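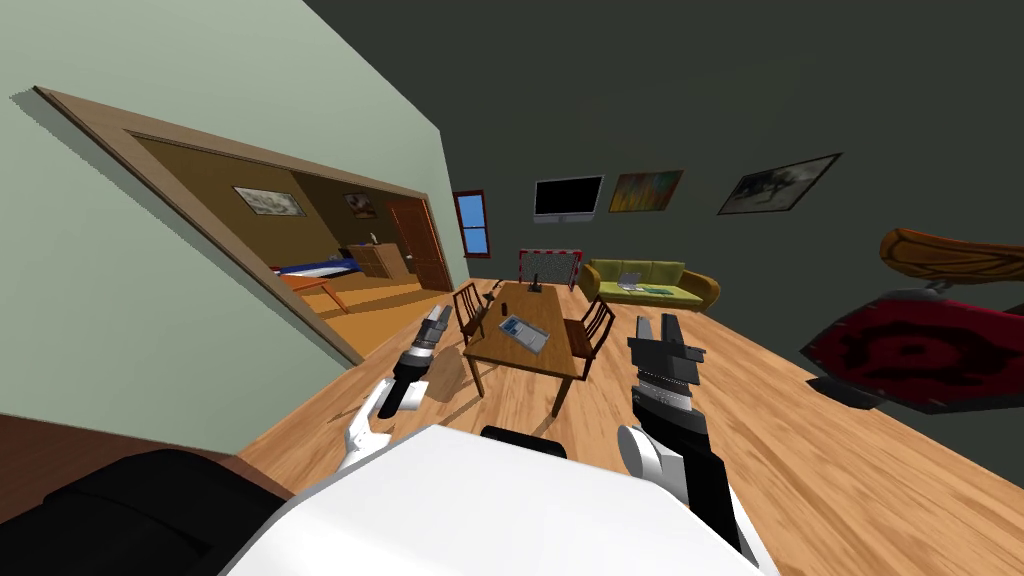 Subject: Re: [vinden-users] How many demos before you start training?
From: Oksana Harasym

Hi Ustyna, hi all,

Sorry for the slow answer, I was off on Monday and came back to a pile of list mail. I'll go through your points one at a time, with some bits from our own recording in the Sydorenko flat (that's our name for the simulated flat with the dining table and the sofa, for anyone new).

Ustyna Stelmakh wrote:
> We've just got Steto talking to the Vinden simulator and two of us have
> been driving the arms by hand to collect examples. We have 100 episodes
> so far and I have no feel for whether that's a lot. Do people train
> early and look, or wait until they have a proper set?

Train early! We waited until we had 503 episodes for our first run and I wish we hadn't. Our start positions were far too alike: everyone had got into the habit of parking the robot at the same spot by the short end of the table and then starting the recorder. The policy we got out of it was lovely from that spot and hopeless from a step to the left. We'd have seen that at 100 and saved ourselves a fortnight of driving.

So with your 100, I'd hold back 15 for checking, train on the rest overnight and see what it does. It will probably be bad. You want to see which kind of bad.

> Second thing: how much do you vary the room between episodes? Moving
> the furniture takes us ages and I'd like to know if it's worth it.

We mostly leave the furniture alone and move the robot. Even a small change in where the body stands alters what the head camera sees a lot, the doorway and the bed behind it come and go, the chairs overlap the table differently, and so on. That's cheap variety, you get it just by driving a bit before you press record. The furniture we shuffle once per recording session, and only the chairs and whatever is on the tabletop.

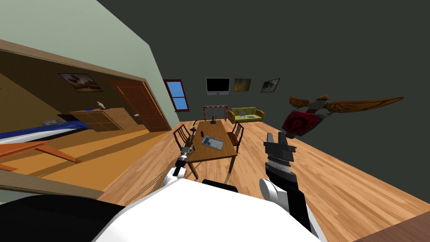
Head camera: table ahead, both grippers in view, goal and sofa at the far wall.

The thing I'd watch is the arms at the start of an episode. If both arms always begin in the same pose, the model learns to wait for that pose. We now ask whoever is driving to waggle each arm to somewhere new before the episode begins, and the waggle itself isn't recorded. Pidier (our little episode checker, happy to share it if anyone wants it) compares each opening pose with the previous ones and grumbles if they're too close. It grumbles at me more than at anyone else, I'm afraid.

> Do you throw out the failed ones? We've had plenty where the gripper
> closes on nothing.

We did throw them out at first. These days we keep them, marked as failed, and train on the successes only, but the failures are terribly handy for the success classifier and you can't get them back once they're deleted. Two kinds do go straight in the bin:

- episodes where the driver stopped to answer the door (long stretches of nothing moving, and the model happily learns to do nothing)
- episodes where one of the camera streams dropped out part way

For the first kind we just have a limit: if neither arm has moved for 12 seconds the recorder closes the episode and marks it. It's a crude rule and it does catch careful people who like to think before they grab. I'd still keep it.

If an episode has a fumble and then a recovery, please please keep it whole! Those are worth more to us than the tidy ones. The first few sessions we all drove as if somebody was marking us, very smooth, straight in, and the policy had no clue what to do once it was a finger's width off.

> And are the wrist cameras worth the disk space? They double our
> upload time.

Yes. I had this argument with myself all through September and the wrist view won. The head camera is fine for getting the hand to the right part of the room, but for the last bit you need to know where the thing is between the fingers, and from the head the hand or forearm is often in the way.

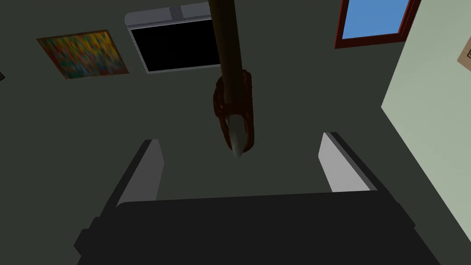 Gripper view: jaw open, with the pointed tip just above the gap between the fingers.

With a view like that you can judge sideways offset at a glance. Distance is harder. I tend to glance back at the head camera for that while driving, which I suppose means the model needs both as well. If upload time is hurting, drop the frame rate before you drop a camera. We halved ours and I couldn't tell the difference in the results, though our tasks are slow ones and yours may not be.

Do check that the streams line up, by the way. We had a batch where the wrist frames lagged behind the head frames by a few ticks, and it looked perfectly fine when you played either one by itself. I only spotted it by putting the two next to each other and watching the fingers close. Steto writes a timestamp per frame, so it's easy enough to test for, but you do have to remember to test.

> Last one, sorry: how do you word the task labels?

Plainly, and by more than one person. We write the label before the episode, never afterwards, otherwise people describe what they ended up doing. And don't let everybody invent their own name for an object. The big wooden piece with the red centre was "bow" to one driver and "shield" to another, and we had both in the same set for ages before anybody searched for it. Now there's a text file with one agreed name per object and a handful of allowed alternatives, and the alternatives get swapped in at training time. 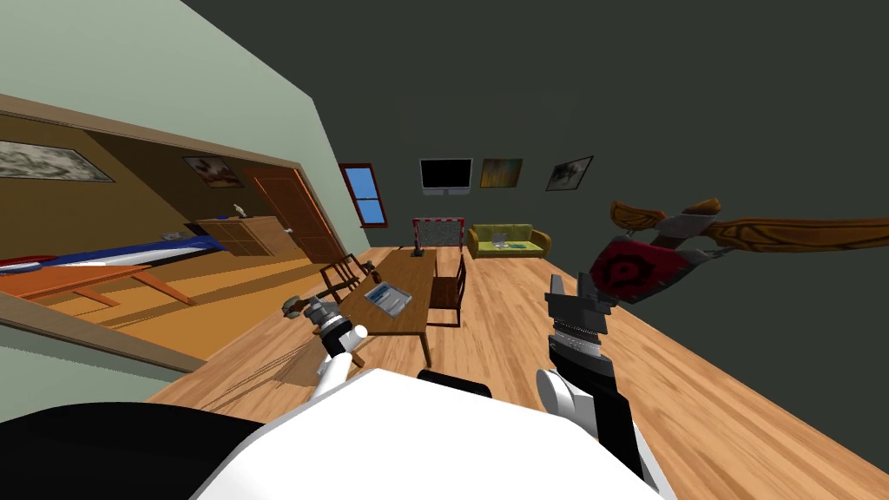
The wooden piece with the red centre, up by the right gripper. It's "bow" in our list now.

Which arm to use goes in a separate field. We had "with your right hand" in the sentence for a while and then couldn't reuse any of the labels for left-handed episodes, so learn from our mess there.

One question back to you: are the two of you driving with the same controller settings? My colleague likes the arm speed turned right up and I like it low, and you can tell whose episode it is from the action plot without looking at the name. I haven't decided if that's good variety or a nuisance. If you've got two drivers and a small set, it'd be easy to train on one and check on the other, and I'd love to hear what you find.

I'll put the object list and the Pidier script in the shared folder this afternoon. The script needs the newer Steto file layout, so if yours complains about a missing header, convert the files first and try again.

Cheers,
Oksana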